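Can machines do the chores yet? Group 5, interim report, 8 Nov 2021

We asked for laundry. Tullel, our supervisor's shortlist of tasks, offered towels, mugs and processor chips, and the towels went to a group with better manners. So ours is a shop-floor chore: pick up a chip, keep hold of it, put it where it belongs.

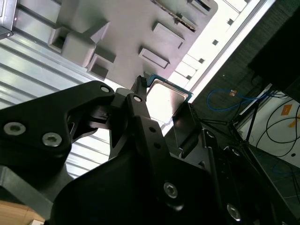
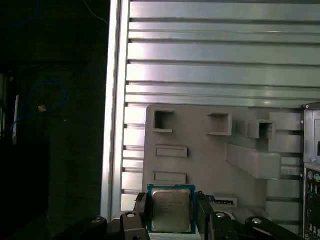

*Photos: Parvathi Poojary and Shobha Nambiar*

Both views show a chip between the fingers. We logged 119 attempts. Holding is the easy bit. Letting go in the right spot still takes two students and a lot of tea, so we would keep the shop-floor staff on for now.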